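About Us | Belton Line Riders
Print this page | E-mail this page
Filed under: Who We Are, Trains & Transit

Hi, and thanks for stopping by! I'm the person who writes most of what you read on this site, so I figured I should be the one to tell you what the Belton Line Riders are and how we ended up with a web page, a mailing list and way too many timetables.

We're a small nonprofit company that speaks up for people who ride the train between Belton and Skurkside. There are 16 stops if you count Boltby (and I always count Boltby, it's my stop). We started after the April timetable took away the last evening train and a bunch of us were left calling for rides from the platform. I wrote a grumpy letter, taped it up in the shelter at Boltby, and 463 people signed it. I still have the pages in a folder at home - they're a little rained on.

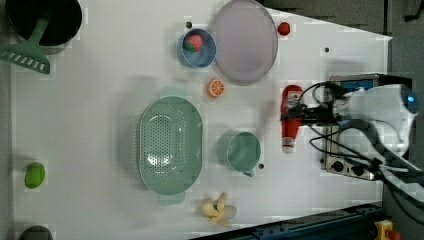
What we do

Mostly we read things. Service notices, budget drafts, the small print on ticket refunds - if it affects the line, one of us goes through it and I put a plain version up here. We also go to the public meetings and ask your questions for you, so please send them in!

When there's a strike or a track closure, we post which trains are running and where the replacement buses stop. We don't take sides in pay disputes. We have members who work for the railroad and members who were late for work that same morning, and they all get to write to the newsletter.
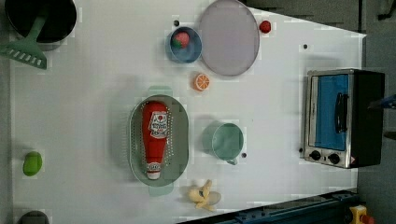
Toy pot, plate and strawberry in a bowl on the white table.

Where our money comes from

Dues are $6 a year, and that pays for the website and the printing. We also got a one-time grant from the Tripathi Fund, which we spent on new notice boards at 3 stations. We don't take money from the railroad, the bus company or any political party, and our accounts are on the Documents page if you like that sort of thing (I do).

What we're working on now

The late train, still! We'd also love a ramp on the far platform at Skurkside, where right now you have to go out to the street and around by the underpass with a stroller or a wheelchair. And the Boltby ticket machine, which has been eating cards since summer.

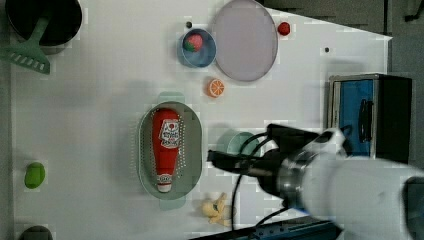
Do I have to live in Belton to join?
Anyone who uses the line is welcome, wherever you live and however often you ride. Just fill out the form on the Join page and pick the station you use most.

Page last updated November 27, 2022
Print this page | E-mail this page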